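Kadum packing table – README

Notes on the small-goods packing set. Written fast, will tidy up later. Questions to Géza Győri.

What's in here

Pictures and short notes from packing wrapped goods into boxes on a table. Tissues, snacks, soap, sachets, that kind of thing. 227 packing rounds, 17 kinds of package, 7 box sizes. A round = one box, from first item to lid down. Nothing sealed with tape, so boxes get reused until the corners go soft.

Where

The long room at Briltirthorpe. Most of it done in July, a few rounds added after. Same table all the way through, the covering got changed twice – see the covering column in rounds.csv.

Folders

rounds/ – one folder per round, numbered
items.csv – item name, wrapper type, main color, rough size
boxes.csv – box name, inside size, color
notes.txt – whatever got typed during packing, not cleaned

Wrapper types

film – glossy plastic, crimped ends, slides on everything
paper – bands and sleeves, tears
card – small cartons, keep their shape
mixed – goes here if you can't decide

Film is the biggest group by far. Crimped ends stick out and catch on the box rim. If an end is folded under before packing, put "tucked" in the notes column. Older rounds don't have this, sorry.

Item names

Go by color and wrapper first, brand second. Brand lettering is often upside down or half under a fold and people spelled the same pack three diffrent ways. So: yellow-film-wide, not whatever you think it says. The brand goes in the brand_guess column with a question mark if not sure.

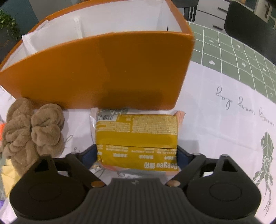 2 min read

Yellow-film-wide, with the orange box behind it. Printing upside down, barcode label in the upper left corner, white lettering that might be "Deeyeo" – entered as a guess. Both crimped ends showing at the top so end_visible = 2.

Packing order

Heavy first, film last. The Donus boxes are tight, don't force the lid. The Bíró boxes take around 300 more grams before the base bows.

Known problems

- box color missing in a handful of rounds
- pink film and clear film logged as the same thing early on
- items.csv has a duplicate row for the soap, ignore the second one
- sizes are from a ruler, dont trust the last digit

Changes

27 September 2024 – brand_guess column added, item names redone, typos in boxes.csv fixed (most of them)

To do

Merge notes.txt into the rounds folders. Redo the soap rows. Pick one spelling for sachet-small / small-sachet and stick to it.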